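Wesell hand gripper - my first fortnight

I've had the Wesell kit on trial since the end of last month and I'm hooked! You hold the gripper, do the job yourself, and the camera on it records everything for teaching a robot arm later. Selma Karagiannis talked me into the hire plan, and I've done 40 runs so far.

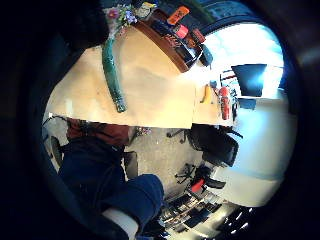 Wesell's view of the table - long green thing in the middle, flowers and the wooden tray behind.

The wide lens takes in loads (chairs, carpet, window, the lot), which I like. My wrist gets tired after 11 goes, mind, and I'd love a lighter handle. More pictures once I've tried the Flandell fingers.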